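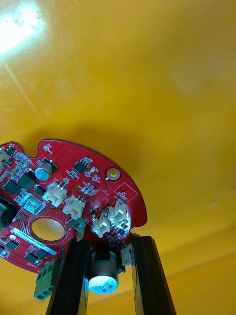
Placa de circuito impreso circular de color rojo, con condensadores electrolíticos.

**Fetinport pone en servicio un puesto de clasificación de componentes electrónicos**

Wirnport, 25 nov 2020. Fetinport ha habilitado en su planta de Wirnport un puesto para separar piezas recuperadas de equipos fuera de uso. El procedimiento, denominado Sondix, distingue entre placas de circuito y actuadores con cable, que se depositan en cubetas de plástico amarillo. El primer lote consta de 427 piezas, de las que 190 son placas.
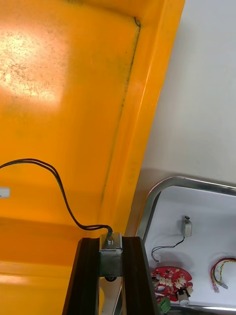
**¿Qué ocurre con las piezas que no superan la inspección?**
Se registran con su código de lote y se envían a Dahlgren, gestor encargado de la recuperación de metales.

La mesa de trabajo es blanca y dispone de cuatro cubetas abiertas, dos a cada lado, con una bandeja rectangular de acero inoxidable entre ellas. La bandeja recibe el material pendiente de asignar.
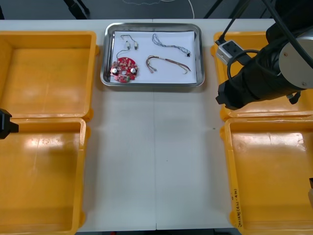

El criterio de asignación se basa en el tipo de pieza y en el estado de sus terminales. Los condensadores no se desueldan en esta fase. Los cables se conservan unidos al actuador correspondiente.

Fetinport prevé tramitar aproximadamente 1.323 piezas hasta finales de enero. La ficha técnica de Sondix puede solicitarse al departamento de comunicación de la empresa, extensión 303.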